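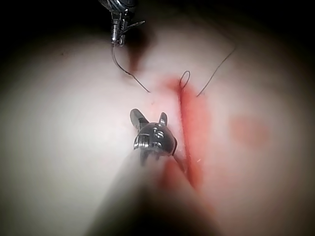 Utness Suture Practice Group — notes from the January meeting

Notes by Anong Hemmin, because I sat closest to the whiteboard again. If I got your opinion wrong, write to me and I'll fix it before the next one.

We started at 5:15, a little late, as half the group was still looking for parking on the Klinhom side. Minutes from last time were approved with one correction: the practice night moved to Friday, and I had left the old day in. Sorry!

1. Pads

This took up most of the hour. We talked about whether to stay with the pale pads we've been using or switch to the layered ones from Ondcombe. I'm in the pale camp, and I said so at length. Dark thread shows up so well on a light surface, and when you're learning where your loop sits in relation to the edge of the cut, that matters more to me than having a realistic fat layer underneath. The other side (a fair point, I admit) is that a single smooth pad forgives you too much. You can take a really shallow bite and it still looks tidy from the top.

We agreed to keep the pale pads for the beginner sessions and get a small box of the layered ones for anyone past the basic running stitch. The quote is 700 for the box with shipping. Approved, with one person abstaining on the grounds that she hasn't tried them yet.

2. Red coloring along the incisions

Opinions everywhere on this one. Some of us love it, because it gives you a clear line to work to and it gets people used to looking at something other than a clean slit. The complaint is that it spreads. Once the red has gone out to both sides you start guessing at where the true edge is, and the newer people end up placing the needle by color instead of by the cut itself. I used to do exactly that, so no judgment from me.

Decision: color the line lightly, use less than you think, and put it on before the session and not during. Stained pads go in the beginner bin until both sides are used up. Please stop putting them back in the new stack — I opened it last week and the top three were already marked.

3. Thread

We have 84 packs left, which sounds like plenty until you remember how we go through it. Request from the group: cut shorter. Long tails wander across the pad, they get caught under the next throw, and then you're spending your practice time untangling. We tried to agree on one length for everybody and gave up after almost 11 minutes. So, cut what you can manage, and trim the loose strand before you start the next stitch.

Dark thread stays as the standard. The blue from Etow was nice but it's gone and I'm not reordering it.

4. Curved needles

Reminder about where to hold them. Grabbing right at the tip dulls it, grabbing right at the thread end bends it, and we are bending a lot of them. I'll put the little diagram back up by the sink. Used needles go in the sharps box, including the ones that "still have one more in them."

5. Lighting

The middle of the table is lovely and the corners are gloomy. We'll ask for a second lamp. Until then, slide your pad toward the center and share the space.

6. Other business

Next session is the usual Friday, 11 places, sign-up sheet on the door. The theme is loops and tension, so come ready to tie the same knot many, many times.

Closed at 6:20.

To do:
Anong — order the layered pads, put up the needle diagram, ask about the lamp
Everybody — bring back the borrowed scissors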